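Wanted: people who remember what they wore in the eighties, and can prove it

Marnwood is a costume and period styling shop for film and television. We are looking for 17 people to take part in a wardrobe study ahead of Trinanmont, a drama set in 1986 that starts shooting in April.

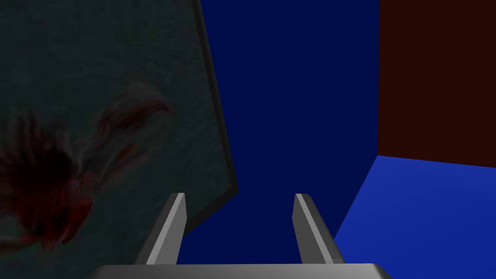
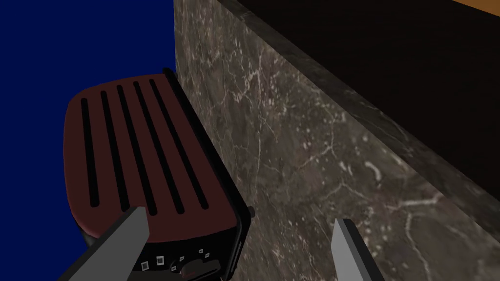
I have my doubts about most period costume work, my own included. Every movie set in the eighties puts the whole cast in neon and shoulder pads, as if people threw out everything they owned on New Year's Eve 1979. I grew up then. My mother wore a brown coat from 1971 until it fell apart, and my uncle got married in a borrowed suit two sizes too big. I'd like to see more of that on screen, and I don't trust the fashion magazines to show me.

What we want from you

You were at least 16 in 1986 and living anywhere in the Clelleton area. You have snapshots of yourself or your family from 1984 to 1988, the duller the better: grocery runs, office parties, somebody washing a car. Clothes from those years are welcome too, even with stains and bad hems. Please don't send prom pictures. We have 3,000 of those already and I have learned very little from them.

You would come in for 2 sessions at our Urquhart building. In the first we scan your photos and ask what you paid for things, who cut your hair, and how long you kept wearing the same shoes. In the second we show you our test outfits and you tell us what's wrong with them. Be rude if you need to. Polite people are no use to me here.

What you get

A flat fee of $1,250, paid after the second session. You keep your clothes and your photos. I can't promise your name in the credits, and I can't promise the director will listen to either of us. He has already asked about leg warmers.

This is not a casting call, and taking part won't get you a role.

To apply, write to Khoa Đàm at the Marnwood wardrobe desk with one photo and a few lines about what you had on. Applications close 2021-11-21.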